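Laur: Frequently Asked Questions

Last updated 2025-08-21

What is Laur?

Laur is a method for learning two-handed manipulation policies from demonstrations recorded with hand-held grippers. The operator works at a table with one gripper per hand, and the resulting trajectories are used to train a policy that runs on a fixed two-arm platform. Laur was developed at Tiltport together with the Nolmont group.

How is it different from teleoperation?

No robot is involved during recording. The operator feels the contact directly, which makes demonstrations faster to produce. The cost is that the recorded motion may be infeasible for the arms. Laur handles this with a filtering step (see below).

How is gripper pose recovered?

Each gripper carries a rigid cube printed with square fiducial markers. Pose is solved per frame from all visible faces, then smoothed over a short window. A head-level view supplies the scene context. When every face of a cube is hidden, the segment is interpolated if the gap is short and dropped if it is long.

How large is the training set?

The current release has 1392 demonstrations, of which 633 involve a cup or other open container. The rest cover flat objects, small rigid parts and handovers.

What does the feasibility filter do?

It replays each trajectory against the kinematic model of the target arms and rejects those that exceed joint or speed limits. Rejected trajectories are kept in a separate split – they are still useful for pretraining the visual encoder.

Why are cups with straws a separate task family?

A straw is thin, light and free to turn when the cup is moved, so a small error in approach angle shows up quickly. The policy also has to keep the cup upright while the second gripper works near the rim.
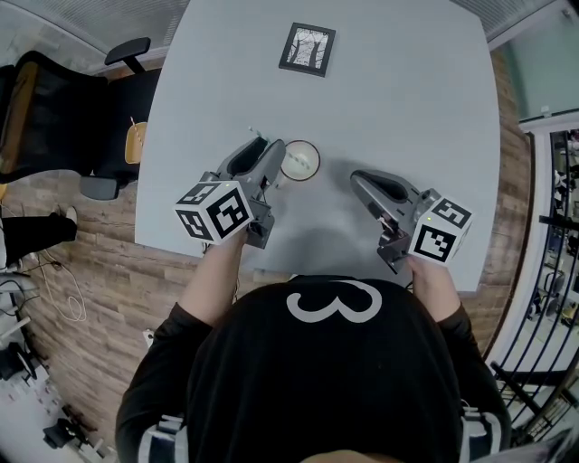 We score the two parts separately: cup pose at the end of the episode, and straw pose relative to the cup. A run counts as a success only if both are within tolerance. Under this rule Laur reaches 65 percent on the straw tasks. Most failures are in straw pose.

Do shadows affect tracking?

Sometimes. Arms and grippers darken the near part of the table, and marker corners are less stable there. Exposure is locked before each session. Automatic exposure gave worse results in our February tests.

Can I use my own grippers?

Yes, if the marker cube is rigidly mounted and the finger geometry is close to that of the robot gripper. A calibration file is required for each hand. Do not swap left and right files.

Which software do I need?

Processing runs in Billisero, our trajectory toolkit. Training for 1000 epochs is the default setting; shorter schedules work for single-task policies.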